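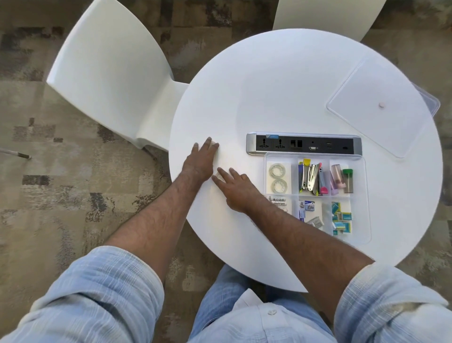
Willov opens submissions for second volume of comic family fiction

For immediate release

Willov, the independent short fiction publisher, will accept submissions for the second Omoregie Anthology from July. The anthology collects humorous stories narrated in the first person, in which at least one parent, grandparent or guardian has a speaking part. Volume two will contain 16 stories and will be issued in paperback and as an e-book.

The first volume drew 1,913 submissions, of which 42 reached the final reading stage. Willov has revised the length limits, the reading procedure and the contract in response to comments from contributors and readers.

Changes to length and format

The upper limit has been raised from 4,000 to 6,000 words. The lower limit of 1,500 words is unchanged. Stories may be set in any period, and may contain fantastic or historical elements, provided that the narrator is a member of the family described. Extracts from novels will not be considered. A story that forms part of a series is eligible if it can be read without knowledge of the other parts.

Manuscripts should be supplied in a standard word-processing format, double spaced, with the title on each page and the author's name on none. Dialogue may be set with single or double quotation marks; house style will be applied at copy-edit. Dialect spelling will be kept where it is consistent - writers who use it heavily are asked to attach a short note of preferred forms.

"Most of our queries last time were about dialect and about length," said Asabe Fashola, series editor at Willov. "Stories that depend on a long argument between two relatives were being cut to fit, and the cuts showed. The new limit should remove most of that problem."

Reading procedure

Each story will be read by two readers working separately, who will score it for voice, structure and comic timing. Where the two scores differ by more than three points, the story passes to a third reader. The final selection will be made by Fashola with the novelist Olumide Ezeani and the translator Qianru Xu.

Stories translated into English are eligible for the first time. The translator must hold written permission from the author, and the fee will be divided equally between the two unless they instruct Willov otherwise.

Authors will be told the outcome within 20 weeks of the closing date. Simultaneous submissions are permitted, but a story accepted elsewhere should be withdrawn promptly through the Bido submissions system.

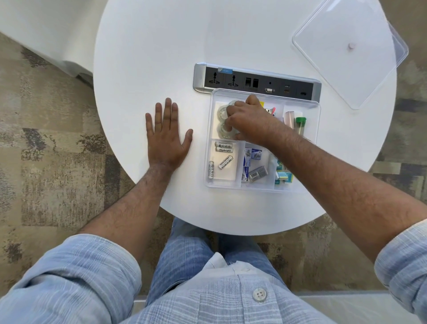
Payment and rights

Contributors will receive a flat fee on signature and an equal share of the royalty pool. Willov takes first English-language anthology rights, exclusive for 12 months from publication. Audio rights stay with the author under the new contract; in volume one they were included.

Distribution in the trade will be handled by Fallex, as before. Ayodele Ogbonna will design the cover.

About Willov

Willov publishes short story collections and anthologies, with over 30 titles in print.

Press enquiries: Pongsak Phromma, publicity, Willov. Review copies of volume one are available on request.

Ends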